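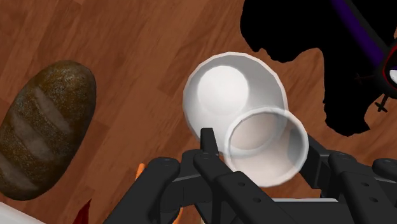

Category: Accounts and Billing

Ticket 476: Duplicate invoices issued to Fekuva subscribers
Status: Resolved
Opened: May 22, 2019

Summary
The Josulley office reported that a number of subscribers to the Fekuva meal plan had received two invoices for the same billing period. Nearly 100 accounts were affected. No card was charged twice; the second invoice remained open with a balance due.

Steps taken
The billing desk compared the invoice register with the payment log and confirmed that the monthly job had run twice, 25 minutes apart. The second run was started by hand after the Hsueh mail server failed to send the usual completion notice.
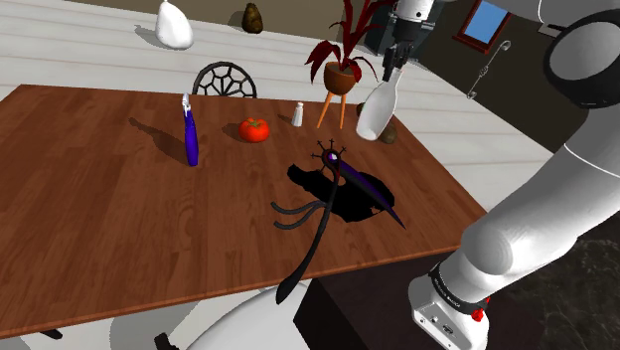
Chak-lun Tsai

I have voided the second set of invoices and placed a note on each account. Subscribers who called before the correction should be told that no payment is needed and that their delivery dates are unchanged. Two accounts at the Vastovov branch could not be voided in bulk – both carried a partial credit – and were corrected one at a time.

The manual start option is now limited to supervisors. Staff who do not receive the completion notice must check the job history before taking any action.

Please reopen this ticket if a duplicate appears in the June billing period.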